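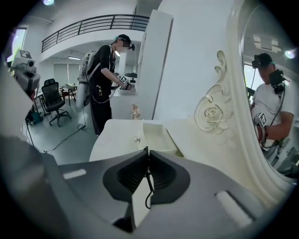 The gripper over the dressing cabinet, with Pascal in the mirror and Apolline at the counter

I had been promising Maëlys Hamel a visit to the Flusbridge workshop since July, and I'm so glad I finally went. It is a shared place, the sort where people pay a little each month for a key and a shelf, and the kettle never gets a rest.

Their build is called Caron, a home helper meant one day to fetch and tidy. The hand-held grippers come first: you wear the camera and the pack, do an ordinary chore, and the arm learns from your recording later on. They had made 778 recordings when I called, and Maëlys hopes to double that by spring (she is an optimist, bless her).

Pascal Perrin let me have a go. I closed the fingers on a wooden peg at the eighth try — far harder than it looks when you can't feel the thing you're holding! The cable wants minding as well, and I stepped on mine twice. Apolline Lecomte, much steadier than me, has printed the finger parts over and over, and version 11 is the first she likes.

We had tea afterwards and talked about bearings until it was dark. Visitors are welcome after six in the evening, but ring the bell twice, as the front door sticks.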